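Grultholm wipe-clean tablecloth, seven months on

I've been meaning to write this one up since March, when the Grultholm cloth arrived folded into a parcel so flat that I took it for a calendar. I'd spent a good part of the winter grumbling about our old cotton one, which had to be washed, dried and ironed after every single supper (we are not tidy eaters, and I include myself in that), and my friend Tineke Meijer finally told me to stop moaning and buy something I could wipe. So I did, and here we are.

First, what it is. The Grultholm is a coated cotton cloth, so there's proper woven fabric underneath and a thin matt layer on top. I was worried it would be shiny. I grew up with a shiny one, and I can still remember the way it stuck to your forearms in August while you tried to do your homework. This one doesn't do that, or hardly. On the very hottest evenings I noticed a little tackiness near my plate, and that was all.

I bought the middle size, and I'd urge you to measure your table before you order, then measure it again. The sizing chart on the Grultholm site gives the size of the cloth and leaves you to work out the overhang yourself, and it's easy to forget that you need it on both sides. I very nearly ordered one that would have come to the edge of the table and stopped there like a pair of trousers that's shrunk in the wash.

It comes with creases. There's no getting away from that. The leaflet says to leave it out for a few days and let them drop, and most of them did. A couple of the folds were stubborn, so I put the cloth upside down under a clean tea towel and went over it with a cool iron, very gently, and that did the trick. Please don't iron the coated side. Tineke did that with hers and had a lovely clear print of the iron on it for ever after.

As for pattern, I went back and forth for longer than I'd like to admit. Plain ones show every crumb, and I've never got on with lemons or olives or those big painted fish. A check is friendly, I always think. It goes with odd plates and it goes with jam.

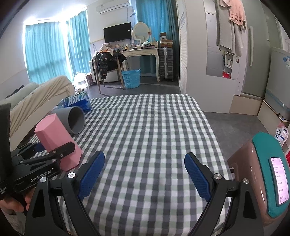
Checks in white, greys and pale green.

Now, the wiping, which is why anyone buys one of these. Tea, gravy, beetroot and squash all came straight off with a damp cloth. Tomato sauce left overnight needed a drop of washing-up liquid and a bit of patience. Turmeric is the exception. I had Nathalie Claeys and her lot round for a curry in the spring, and there is still a faint yellow freckle where the dish of dal stood. I've tried bicarbonate, lemon juice and a morning by a sunny window, and it has faded but it hasn't gone. I put the salt cellar on it.

Heat is the other thing to watch. A warm plate is fine. A casserole straight from the oven is not, and I've kept to using a trivet every time, even when my arms were telling me to just put the thing down. Felt pens wipe off if you're quick. Biro doesn't, so if you have children drawing at the table you may want newspaper down first.

I did try two others before settling, so a quick word on those. The Postma is thicker and feels very hard-wearing, but it stood out stiffly at the corners and never really relaxed, and it had a plasticky smell that took 3 weeks to go. The Clunus is the prettiest of the lot, a soft linen look with a nice hand-stitched sort of hem, and I'd have kept it if it hadn't soaked up a spilt glass of blackcurrant in the time it took me to fetch a cloth. I gave it to my sister for her hall table, where it has nothing on it but post.

A few small grumbles about the Grultholm. The edges are cut and left unhemmed, and on one side of mine a few threads have started to show. I snip them off when I see them. It also slides a bit on a polished table, so I've put an old flannel sheet underneath, and I rather like how that softens the clatter of cutlery — it's a much quieter breakfast. And you can't fold it away in a drawer without getting the creases back. Mine lives rolled round a cardboard tube from the fabric shop when it isn't on the table, though to be fair it nearly always is.

Would I buy it again? Yes, and I've already got my eye on the smaller one for the garden. 4 stars out of 5, with the missing one for those edges.

Posted October 25, 2026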